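FOR IMMEDIATE RELEASE
May 3, 2018

Volla teaches its picking arm when to give up on a grasp

Hi from the small end of Volla! I write the code that decides where our robot hand goes, and I got asked to write this release too, so it's going to sound more like me than like our website. We have a new result and I'm very happy about it.

The method is called Paiva. It's a way for an arm to pick mixed objects out of a bin without having a model of any of them, and its one new trick is that it can drop a plan halfway down. Most picking systems I've worked on look at the bin once, choose a grasp, and commit to it. If the object rolls while the hand is on its way, too bad, the fingers close on air and the whole cycle starts over. Paiva keeps scoring the grasp during the approach, and when the score falls below a cutoff the arm pulls up a little and picks again from where it already is.

That sounds like a small thing, and in code it sort of is (the part that does the re-scoring fits on two screens). Getting it to behave was another matter. Our first version was so nervous it would hover over the bin changing its mind until the timer ran out. The second one had the opposite problem and never backed out of anything. The cutoff we ended up with isn't a fixed number at all - it loosens as the hand gets closer, so the arm is picky up high and stubborn down low.

We trained the scoring part on 3000 recorded attempts, good and bad. The bad ones turned out to be worth more than I expected, and I'm a little sorry about all the failed attempts we deleted before February. For the test we ran 200 picks the old way and 200 with Paiva, with the same arm, the same hand and the same bin. With the old method, 365 would have been a dream total across both halves, and we didn't get there. What we did get was 16 more successful picks out of 200 with Paiva, and most of that gain came from things that roll.

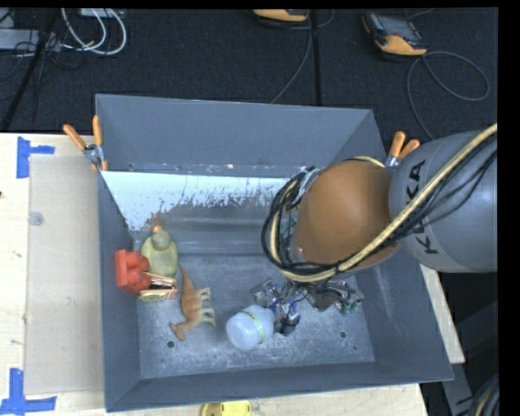 Rolling things are the whole reason I wanted to try this. A toy block stays where it is when a finger brushes it. A plastic jar on its side does not, and neither does anything with a round belly. Under the old setup a jar could eat up try after try, with the hand always arriving where the jar used to be. Now the arm notices the score dropping, lifts, and goes again from a spot much closer to the target, so even a miss costs less time.

There are things Paiva doesn't fix, and I'd like to get them in before somebody asks. It's no better than the old method on objects pushed tight against a wall of the bin, where there's no room for a finger on the far side. Shiny surfaces still confuse it. Reflections get scored as if they were part of the object, and the arm will sometimes back away from a perfectly good grasp. It also makes the average successful pick a bit slower, which matters if your objects sit still and you only care about speed. In that case, keep what you have!

We also haven't shown that the result holds for other hands. Ours has several moving parts and the scoring has learned its habits, including at least one I would call a bad habit. Our partners at Trirkach are setting up the same test with a plain two-finger gripper, using their own objects and their own bin, and I've asked them to publish the numbers whichever way they come out. My guess is that the gain gets smaller. A simpler hand gives you fewer ways to fail and fewer ways to rescue a grasp too.

The write-up is finished, and we're releasing the scoring code and all the recorded attempts along with it, failures included. You'll need your own calibration, and please set the lift height low to begin with. Ours was far too high for the first week and the arm spent most of its day going up and down.

If you'd like to see Paiva running, we're holding an open afternoon at our lab in Sterkarlow. Bring something awkward for the arm to pick up, no heavier than a full soup can and nothing that leaks. Reporters and students are both welcome, and requests for video or for the full results table can go to the Volla press desk, which forwards the technical ones to me.

About Volla
Volla develops grasping software for robot arms that handle mixed, unsorted objects. The company is based in Sterkarlow.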